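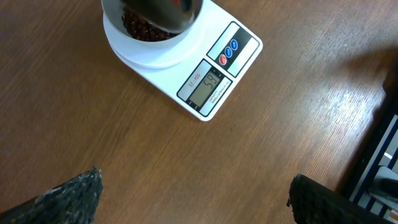

Asistencia > Manuales > Plusholm > Balanza Viritz 526 > 4. Pesar ingredientes sueltos

4. Pesar ingredientes sueltos

Este apartado explica cómo pesar café en grano, legumbres, arroz, azúcar y otros productos sueltos con un bol colocado sobre el plato. Para la instalación de las pilas y la primera puesta en marcha, consulte el apartado 2. Para líquidos, consulte el apartado 5.

4.1 Colocación de la balanza

1. Elija una superficie firme, plana y horizontal. Una mesa o una encimera de cocina sirven. No use la balanza sobre un mantel grueso, una alfombrilla de goma blanda ni una tabla de cortar que baile.
2. Limpie la superficie de migas y granos antes de apoyar la balanza. Un solo grano debajo de una de las patas basta para que la lectura cambie cada vez que se toca la carcasa.
3. Coloque el plato redondo en su alojamiento y gírelo suavemente hasta que asiente. El plato debe quedar un poco por encima de la carcasa en todo su contorno.
4. Compruebe que nada toca el plato por los lados: paños, cables, el asa de una taza.

La balanza puede ponerse recta o en ángulo respecto al borde de la mesa, como resulte más cómodo para leer y para verter. La orientación no influye en el peso. La inclinación sí.

Nota: si traslada la balanza de una habitación fría a una cocina caliente, déjela en reposo media hora antes de pesar.

Atención: no coloque la balanza junto a un horno de microondas en marcha, sobre una placa de inducción o al lado de un molinillo que esté funcionando. La vibración se transmite por la mesa y los últimos dígitos no se estabilizan.

4.2 Botones

El panel negro con borde blanco tiene tres botones redondos.

Botón rojo: enciende y apaga. Púlselo una vez para encender. Para apagar, manténgalo pulsado hasta que desaparezcan los dígitos.

Botón azul central: tara. Pone la lectura a cero con lo que haya en ese momento sobre el plato.

Botón azul del extremo: unidad. Cada pulsación pasa a la unidad siguiente. La balanza recuerda la última unidad empleada aunque se apague, pero no si se retiran las pilas.

Pulse siempre en el centro del botón y con la yema del dedo. No hace falta apretar con fuerza. Si se apoya la mano en el panel mientras se pesa, la lectura sube o baja y tarda en volver.

Los dos botones azules son iguales de tamaño y de color – en las primeras semanas conviene fijarse en la posición y no en el color. El de tara es el que está al lado del rojo.

4.3 Elección del bol

Use un bol estable, de base plana, que quepa centrado en el plato. La boca puede ser más ancha que el plato siempre que la base no sobresalga.

– El bol vacío cuenta para la carga máxima. Un bol de loza de 368 g deja esa misma cantidad menos para el contenido.
– Un bol claro facilita revisar el café y las lentejas y retirar piedras o granos rotos.
– Los recipientes muy altos pueden volcar al llenarlos por un lado. Para cantidades grandes, pese en dos veces.
– Seque bien la base. El agua que queda debajo del bol se reparte por el plato y puede entrar por la ranura.

Atención: no vierta producto directamente sobre el plato sin recipiente. Los granos pequeños caen en el hueco que hay entre el plato y la carcasa, y retirarlos obliga a desmontar el plato (véase 4.8).

4.4 Pesada básica

1. Encienda la balanza con el botón rojo y espere a que aparezca el cero.
2. Ponga el bol vacío en el centro del plato. La pantalla muestra el peso del bol.
3. Pulse el botón de tara. Espere a que vuelva el cero.
4. Vierta el producto con una taza o un vaso medidor, inclinándolo poco a poco sobre el bol. Mantenga el borde de la taza cerca de la boca del bol, sin apoyarlo en él.
5. Deténgase algo antes de llegar a la cantidad deseada y espere a que la cifra se quede quieta.
6. Añada lo que falta con los dedos o con una cuchara pequeña.
7. Anote el peso antes de retirar el bol.

Al levantar el bol la pantalla muestra una cifra negativa, que corresponde al peso del recipiente. Es normal. Si pulsa la tara en ese momento, el cero pasa a ser el del plato vacío y habrá que tarar de nuevo con el bol puesto.

Nota: si la taza toca el bol durante el vertido, parte de su peso y del de la mano pasa a la balanza. La lectura sale alta. Retire la taza por completo antes de leer.

4.5 Café en grano

El café tostado es ligero para el volumen que ocupa y resbala con facilidad dentro del bol. Los tuestes oscuros ocupan más que los claros a igual peso, por lo que una medida hecha con cuchara no sirve para pasar de un café a otro.

1. Tare el bol como se indica en 4.4.
2. Llene la taza con algo más de café del que necesita.
3. Vierta despacio. Los granos suelen salir a golpes: primero dos o tres, luego un montón. Dé pequeños toques a la taza con el índice para soltar los que se quedan en el fondo.
4. Para una cafetera italiana grande o una jarra de filtro para varias tazas puede empezar con 36 g y corregir a su gusto en las preparaciones siguientes.
5. Pase el contenido del bol al molinillo y vuelva a poner el bol vacío en el plato. La lectura debe ser cero. Si no lo es, han quedado granos dentro del bol o alguno ha caído sobre el plato.

No importa que los granos queden amontonados a un lado del bol. Basta con que el bol esté centrado y no se incline.

Cantidades pequeñas: por debajo de 2 g la balanza puede no reaccionar, sobre todo si el producto se añade grano a grano. En ese caso, levante el bol, espere un instante y vuelva a apoyarlo. La lectura se actualiza con el total.

Si muele con un molinillo Egan, pese el café en grano y vuelva a pesar el molido la primera vez. En un molinillo recién limpiado es frecuente que falte una parte, retenida en las muelas. La diferencia se reduce con el uso.

Nota: el café tostado deja una película de aceite en el bol. Lávelo si después va a pesar harina o azúcar.

4.6 Varios ingredientes en el mismo bol

1. Tare el bol vacío.
2. Añada el primer ingrediente hasta el peso indicado en la receta.
3. Pulse la tara sin retirar el bol.
4. Añada el segundo ingrediente.
5. Repita hasta terminar.

La balanza no guarda los pesos anteriores. Si necesita el total, levante el bol lleno, tare con el plato vacío, vuelva a colocarlo y reste el peso del bol. Muchos usuarios escriben ese peso en un trozo de cinta adhesiva pegado por debajo del propio bol.

Si se ha pasado en un ingrediente, retire el sobrante antes de pulsar la tara. Después ya no hay forma de saber cuánto había.

Para mezclas secas, empiece por el ingrediente de mayor volumen y deje para el final los que se usan en poca cantidad (levadura, sal, especias). Las especias muy ligeras se pesan mejor aparte, en un cuenco pequeño.

4.7 Rellenar tarros

Para repartir un paquete grande en tarros, es más rápido tarar cada tarro abierto sobre el plato y verter en él. Los tarros Predham de boca estrecha necesitan un embudo; colóquelo antes de tarar y no lo mueva hasta haber leído el peso.

1. Ponga el tarro sin tapa en el plato.
2. Coloque el embudo, si lo usa.
3. Pulse la tara.
4. Vierta hasta el peso deseado.
5. Retire el embudo y cierre el tarro fuera de la balanza.

Atención: no enrosque ni desenrosque tapas con el tarro apoyado en el plato. El giro y la presión de la mano pueden dañar el sensor, y este daño no lo cubre la garantía.

4.8 Después de pesar

1. Retire el bol y la taza.
2. Apague la balanza con el botón rojo. Si se olvida, se apaga sola al cabo de unos minutos.
3. Levante el plato en vertical y sacuda los restos sobre el fregadero. El plato puede lavarse a mano con agua templada y jabón. No lo meta en el lavavajillas.
4. Pase un paño ligeramente húmedo por la carcasa y otro seco por el panel de botones. No use estropajo: la superficie brillante se raya.
5. Monte el plato cuando esté seco.

Guarde la balanza en horizontal y sin nada encima. Una pila de platos en un armario mantiene el sensor cargado durante días y la balanza acaba perdiendo el cero.

4.9 Problemas frecuentes

La cifra no se queda quieta. Hay corriente de aire, la mesa se mueve o algo roza el plato. Cierre la ventana, apague la campana y revise 4.1.

El cero no aparece al encender. Había peso en el plato durante el encendido. Retírelo, apague y vuelva a encender.

La pantalla muestra rayas. Se ha superado la carga máxima. Quite el recipiente enseguida.

El peso no coincide con el del paquete. Compruebe que la unidad seleccionada es el gramo y que el envase no se ha incluido en la pesada.

Un botón no responde. Séquelo. Si sigue igual, cambie las pilas por otras nuevas, todas a la vez.

Apartados relacionados
2. Pilas y primera puesta en marcha
3. Unidades de medida
5. Pesar líquidos
6. Calibración de la Viritz 526
7. Piezas de repuesto Plusholm: plato y tapa de pilas
Molinillo Egan: limpieza de las muelas
Tarros Predham: tamaños y embudos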